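Small Boards: Tabletop Gallery
Dobson Street Studio, Livalcombe

Gallery pages: Wall boards | Tabletop boards | Chalk | Pens and inks

Small whiteboards that stand on a table are used for counter messages, menus, table numbers at functions, and the sort of note that would otherwise go on the fridge. We have put up 107 photos of boards and pens over the past year, and this page has the newest ones. Earlier sets are filed by month, with March still to be sorted.

Notes on size and setting up

A board for a table needs to be readable from a chair, so one or two words to a line is plenty. Our own sample boards are up to 60 cm wide. Anything larger wants a proper easel or a wall. Colour is a matter of taste, but blue and black read best under indoor lights. Green looks fine up close and fades away from across a room.

Put the stand down first and open it all the way before the board goes near it. Wire stands are light and fold flat for a drawer. They also slide on a polished top, and a scrap of non-slip mat under the feet fixes that. Lean the board back a little further than seems necessary.

Write with the board lying down if your hand is unsteady, then stand it up. Standing first gives straighter lines for some people – try both. Leave the ink a minute before moving the board, and put the cap back on between lines. Store pens on their side.

For wiping we use a dry cotton cloth. Old ink comes off with a little water and dish soap. Skip the scourer, as the scratches hold colour and never come clean again.

Tabletop set, Tuesday afternoon
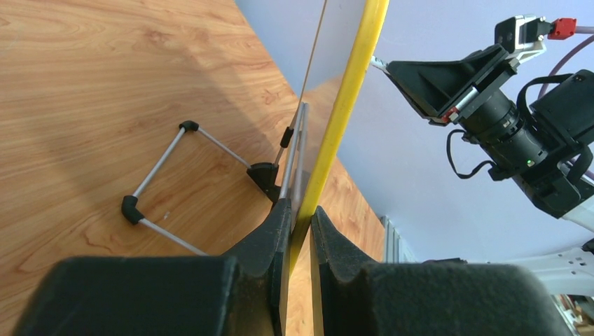 Folding wire stand on the tabletop, with black joints at the corners and a small clip partway up the rods. The upright panel has a yellow strip along one side.

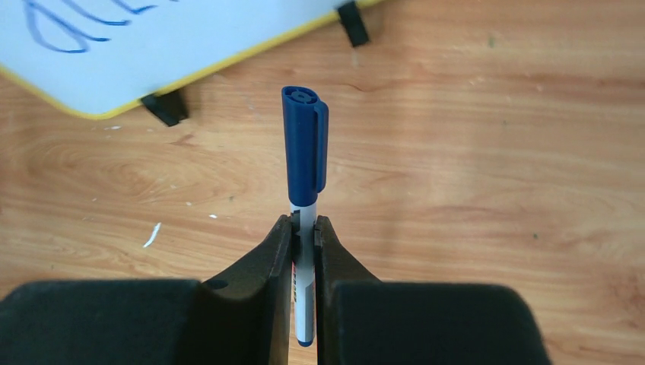

Blue and white marker with the cap on. The pocket clip runs down nearly to the rim of the cap. 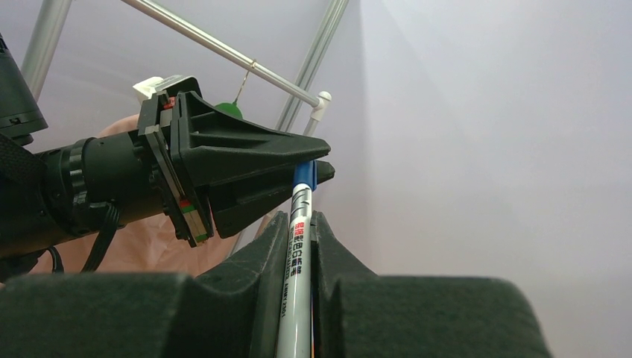
White barrel and blue cap. The printing goes lengthwise, red characters first and then black Japanese ones.

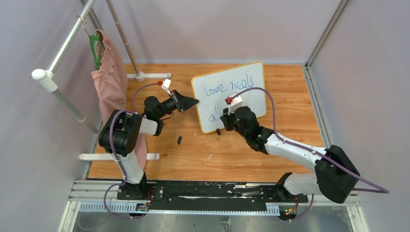 Whiteboard upright at the back of the table, "Love heals" across the top line in blue. Pink garment on a green hanger at the left.

Ordering prints

Any photo in the gallery can be ordered as a matte print. Quote the page name and the position of the photo on the page. The Prellance paper is out of stock until next month, so prints are on the Bosow 52 in the meantime – slightly warmer in tone, same price.

Pick-up is from the Dobson Street counter. Postage within Livalcombe is free.

Next page: Chalk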